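Three Nights at the Jaltum

May 2021

I have been inside a theater again! A real one, with the scratchy red seats and the smell of dust on hot lamps, and I'm still a bit giddy, so forgive me if this post wanders all over the place.

The Jaltum reopened last week with a new evening of dance by Yamila Alarcón, and I went all three nights. I only meant to go once. The hall holds 396 when it's full and they were selling 172 seats a night, every second row roped off, and I figured I'd be lucky to get one ticket. Then Thursday was so good that I stood in the lobby in my coat and bought the other two on my phone.

The piece is called Kundine and runs a little over an hour with no intermission. Five dancers, bare stage, and a score by Hefin Morris for prepared piano and what sounds like a whole drawer of spoons. It opens in silence, with Elsie Treloar walking backward along the very front of the stage, so slowly that the woman next to me started whispering to her husband, and then stopped. By the time Treloar reached the far side I had forgotten to breathe properly. When the piano came in, half my row jumped.

What I loved most was how much of it happens low down. Alarcón has her dancers roll, crawl, sit, and lean on each other's backs, and she saves the jumps. There are maybe four real leaps in the whole evening and Cauã Holanda gets the best of them, a sideways thing out of a crouch that I still can't work out after seeing it three times. On Saturday I moved to the balcony just to watch his feet. No luck!

The middle section is a long duet for Holanda and Janaína Guimarães, and it changed every night. Thursday it was tender. Friday they were almost fighting, with Guimarães pulling away half a beat early each time he reached for her. I asked her about it in the lobby afterward (she was very kind to a stranger babbling through a mask) and she told me the order of the phrases is fixed but the timing is left up to them. They listen for each other's footsteps. I went back on Saturday and listened too, and you really can hear it, this soft scuff before every turn.
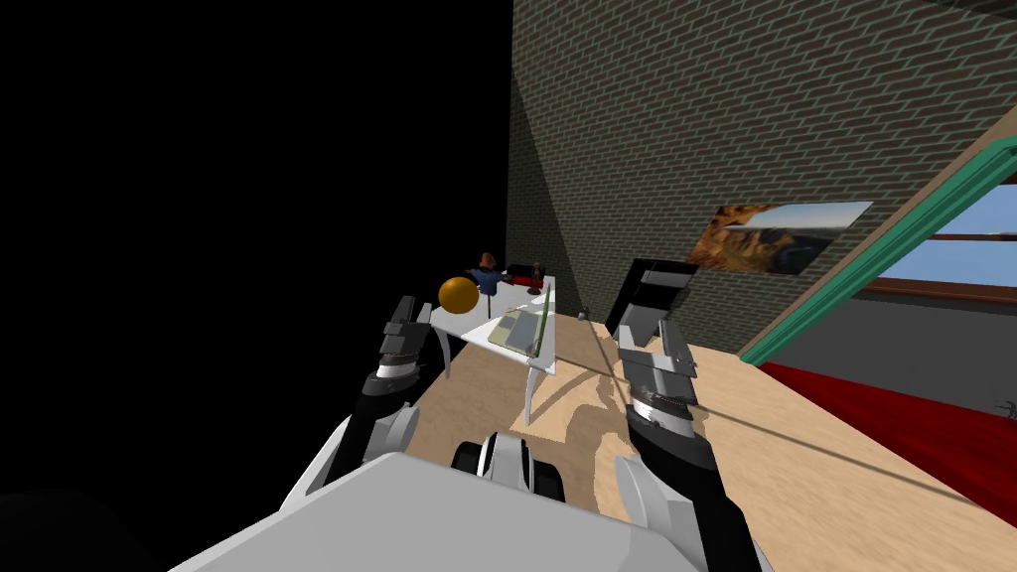 The last ten minutes are the loudest. Morris throws everything at the piano, all five dancers are finally up and moving at the same time, and the lighting goes from that dim amber to a flat, hard white. I know a couple of people who thought it went on too long. I could have taken another ten minutes of it, easily, especially the bit where they all fall into a line and then can't seem to agree on who's leading.

One small gripe: the program is a single sheet and doesn't say who did the costumes, those wonderful baggy gray suits with the sleeves too long. If you know, please leave a comment, I'd love to add the name.

Kundine goes to the Ifans in Brivport in June for a short run. It's a much smaller room and I'm dying to know what they'll do with that opening walk. I've already looked up the trains.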